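batch 2 of the spiced orange syrup, going in as I type. thread bc people asked

kitchen smells amazing. november = syrup season at my place

200 ml water, 20 g ginger, peel off 2 oranges. simmer, dont boil. strain it twice, I skipped that last year and regreted it

big measuring cup for the main lot, then a taster in a little cup before anything gets bottled

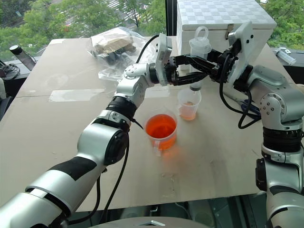
Farzana Thambiah
Recipe tester, Branura

color check!! bright orange-red in the measuring cup, way paler in the small one. clear bottle w the narrow nozzle over the taster cup

labels tmrw. need more lids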